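Workshop notebook, Plosenley
22 January 2020
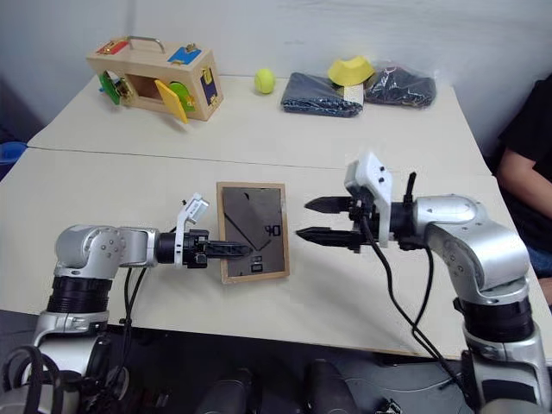
Small framed picture upright on the cream table, one arm either side.

Family party, planning and post-mortem in one go, as I didn't write up the October one properly and we paid for it.

Settled so far: the hall at Kesten again, the smaller room. It holds up to 33 seated and we will be under that even if both lots of grandparents come. Booked from two until 8. Last time we had it until six and were still stacking chairs when the next group came in with their mats.

Children's table. In October it was at the far end by the fire door, and the little ones spent the whole meal walking back to their parents. This time it goes in the middle with the grown-ups on both sides. Tried the layout on squared paper. It works if the tables run across the room and the food goes on the stage. The high chair needs to be near the sink. Hall has one, strap is broken, bring ours.

Food. The Grímsdóttir side are bringing the fish and the rye bread. We do the rest. List from last time, with corrections:
sausages, fine, make the same
jacket potatoes, took far too long in the hall oven, bake at home and carry in the cool box with towels
carrot sticks, came home again, halve them
jelly, set badly, make it the night before
squash, ran out by four, buy double

Oven note for anyone using that kitchen: the left-hand dial is the grill whatever the label says. The top shelf sticks. Fuse went when the urn and the oven were both on, so fill the urn and boil it first, then switch it off at the wall before the oven goes on.

Presents. We agreed no presents between adults. Each child makes one thing for a grandparent, and that is the part that needs the time. The older two want to do calendars with their own drawings. The middle one is set on salt dough. I made a test batch last night: two cups plain flour, one cup salt, one cup water, rolled out to 6 mm. Baked low for three hours. The thin ones curled at the edges and the thick ones were still soft underneath when I turned them. Next batch go in at the same heat but get turned after an hour. Make the ribbon hole with a straw before baking. I forgot on half of them and tried to drill one afterwards. It split.

Paint: poster paint flaked off the October batch within a week. Going to try a coat of watered-down PVA first, then paint, then PVA again. Will write down what happens.

Games. Pass the parcel ran to nearly an hour and ended in tears because the layers had been wrapped too well. Use newspaper, one strip of tape per layer, a sweet in each. The treasure hunt went down best of anything, and the grandparents liked it as much as the children did. Clues need to be lower down. Two sets this time, one in words, one in drawings for those who can't read yet.

Tivora speaker: battery went flat halfway through musical chairs. Charge it the day before and take the lead as well. The socket by the stage doesn't work, the one under the noticeboard does.

Costs. Ceiling is 600 for everything including the hall. October went over because of last-minute shopping, mostly paper plates and a second cake. Keep the receipts in the blue folder this time. Mine were in three different coats.

Lifts. Grandparents on my side need collecting and don't like driving home in the dark. If they leave by five they miss the cake, so cake moves to four. Have told the children. Mixed response.

Still to do:
ring the hall about the key
ask about the nut allergy, was it all nuts or only peanuts
second salt dough batch
write the treasure hunt clues
find the long extension lead
thank-you cards from October, two never went out

Dough batch two is on the rack now. Flat so far. Turned at one hour, back in for two more.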